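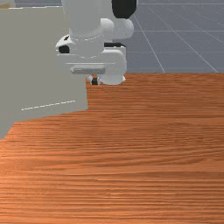

Page last changed: 16/01/2022

Yeon (workshop arm)

Yeon is the robot arm a few of us have been building at Surkside, the shared workshop, and I've ended up writing most of its page (sorry, Jin-sol, I know you wanted it shorter!). The name covers the arm itself and also the simulated copy of it, which has its own wooden table, its own grey floor with white grid lines and far fewer loose screws.

Origins

Gil-soo Seok started it in October with a secondhand arm and a box of motor drivers. The first plan was for it to sort washers. Then Abimbola Garba pointed out that we'd have to bolt it to the good bench, and we all went a bit quiet, so the simulated bench came first and I'm very glad it did. I'd never have dared try half of those moves on the real one.

The simulated copy

The model arm is white and light grey with a black cap up at one joint, and it reaches down to the table with a pair of thin fingers. The big flat grey panel at the left matters more than you'd think – it stands up close to the wrist, and any path we plan has to keep clear of it. Sang-wook Hyun spent a whole evening on the wood grain (gorgeous, completely unnecessary) and I spent the next one trying to get the fingers down near the far edge of the table without the wrist tipping over.

Our longest batch so far was 2,000 runs, left going overnight. I went through the failures with a pot of tea and found that 23 of them came from one wrong sign in my own file. Mine! I've fixed it now, and the old file is still in the shared folder under "Drutel" if anyone wants a laugh.

The real arm

It lives on the shelf by the lathe. Sun-ja Nam has rewired the wrist and is waiting on a connector, and the base plate still needs drilling. Please don't plug it in before she's labelled the leads.

See also: Irnisach (the older plotter build); bench booking; motor drivers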